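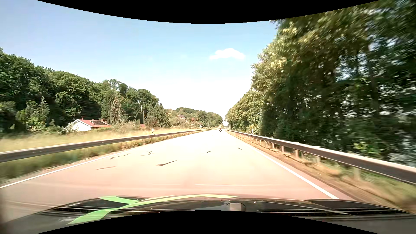
Long and bright, with one motorcycle way up ahead.

May 14, 2026

I promised myself I would write down what happened with the Ridlow newsletter before I forget the order of it all, so I'm at the kitchen table with a cup of tea and my shoes off. Ulla Skjelbred called first thing, bless her, and wanted to know why her open rate had slipped again. I told her I'd been wondering the same thing since February! We went through the subject lines together, all 29 of them, and I have to say I was a little embarrassed by how many started with "Don't miss" (most of those were mine).

She wants shorter emails, and I think she's right, though it hurts me to cut. The last one ran to 900 words, and the link to the spring catalog was sitting way down at the bottom where only Ulla's mother would find it.

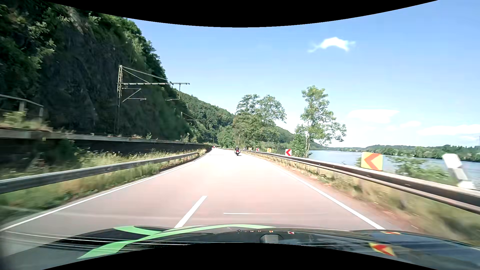
River on the right, rocks on the left.

After lunch I rewrote the welcome message for Ghoneim, which I'd been putting off, and it went so much faster than I feared. I took out the whole paragraph about the founding of the company and moved the discount code up to the second line. Ruairí Buckley read it over and wrote back "much friendlier," and from Ruairí that is practically a bouquet of flowers.

We're going to send two versions to 100 people each and see which one gets more replies. I'm rooting for the plain one, with no banner and just a name at the end,
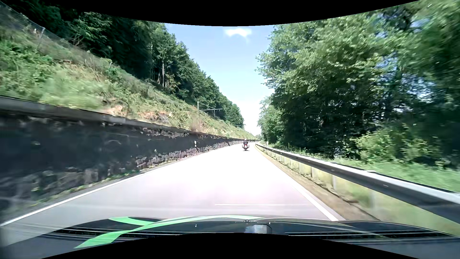

although I've been wrong about banners before, and the Brornska people did love theirs. I still owe them a list of topics for the summer, and I have only the one on storing wool, so that goes first tomorrow. Also ask Ulla who signs the emails now.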